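Print this page | E-mail this page

2022-06-29

Lens notebook, Kaladcombe light. Carrying on from the March pages.

Started on the visitor leaflet text because the old one is nearly out and the reprint wants checking before it goes off. I am less and less happy with it. The leaflet says the light was "visible for 20 miles in all weathers", and no light has ever been visible for 20 miles in all weathers. I'd like to know where that came from. The Prarier guidebook has the same sentence, so either we copied them or they copied us, and neither of those counts as a source.

Range. There are two different things being muddled here and they need pulling apart before anything is printed. One is how far off you could see the lamp before the curve of the earth hid it, which depends on the height of the lamp and the height of your eye. The other is how far the light itself would carry on a clear night. The leaflet takes whichever is bigger and then adds the weather for luck. My suggestion is to drop the figure altogether and say what the light was there to do, which was to keep coasting vessels off the Sedora ledge. Nobody on the gallery stairs has ever asked me for nautical miles. They ask how many steps.

The lens. Described on the label as "original". I don't believe it. The brass frame has two sets of fixing holes on the lower ring, one set plugged, and the plugged ones line up with nothing on the present pedestal. That looks to me like a lens made for a different mounting and adapted. It could still be early. It could have come from another station when that one was changed over, which happened all the time, and somebody called it original because it had been there as long as they had. The label should say "the lens" and leave it at that until we have paper.

Looked again at the three cracked prisms on the landward side. The story is that a goose came through the glazing in a gale. Possible, birds certainly do hit lanterns, but the cracks are all at the bottom corners next to the putty and I'd expect a goose to be less tidy. Old putty goes hard, brass moves with the heat, glass loses. I'd put it down to that and keep the goose for the children's tour.

On the putty: tried the recommended softener on the test pane again, left it under film overnight. It took off a skin you could lift with a fingernail and did nothing underneath. The data sheet promises full depth in one application. Second application went a bit further. I'm not prepared to put it on the lens on the strength of that. Old-fashioned scraping with a boxwood tool was slower and I could see what I was doing. Will go on with that for the landward side and leave the seaward panels alone until autumn.

The Khasawneh quote for reglazing the lantern came in at 3690. It covers 2 panes and the astragals between them. It doesn't say whether that includes scaffold or whether they mean to work off the gallery, and it doesn't say what thickness of glass. I've seen quotes like this before. The low number gets agreed and the scaffold turns up afterwards as an extra. Ask for it in writing, with access listed separately. If they really can work from the gallery then fine, but the rail on the north side moves when you lean on it and they should be told that before they price, not when they're out there.

The grant money is 2000, so we are short whichever way it goes. I would rather do one pane properly.

Rotation. Ran the clockwork by hand for a full turn, then again with the small weight on. It sticks at the same place both times, just after the flash panel passes the door. The log for the last overhaul says the rollers were "cleaned and found good". Found good by what test? One of them has a flat you can feel with a thumb. Either it has worn since, which seems quick for a lens that turns on open days only, or it was never looked at closely. Marked the roller with chalk. Do not run it under the full weight until that one is out.

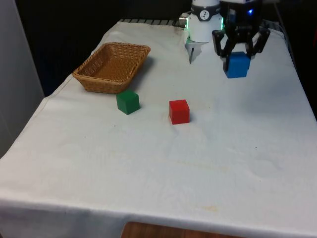

The rollers are bronze according to the drawing and I'd want that checked too, as the drawing shows several things that aren't there, including a second governor. My guess is it's the maker's standard sheet and they built what the station could pay for. We keep quoting it as if it were a survey.

Flash pattern. Leaflet says one flash every 15 seconds. The old sailing directions in the cupboard give a group of two. Both can be right if the lens was changed, and that would fit with the plugged holes, but I'm wary of things that fit nicely. Need the notices to mariners for the years either side. If there was a change of character it must have been announced, ships depended on it. If there's no notice, one of the books is wrong and I know which I'd bet on.

To do:
- leaflet: hold the reprint, strike the range sentence
- roller out, measure the flat, compare with the other rollers
- photograph plugged holes with a scale
- letter to Khasawneh about scaffold, glass thickness, north rail
- stop saying "original"

Damp on the stair wall no worse. The new vent was supposed to cure it by now and it hasn't, though to be fair it isn't any better or worse than in March, so I can't say the vent has done anything at all. Leave the meter where it is.

Contact the lens workshop | © Kaladcombe Light | Back to top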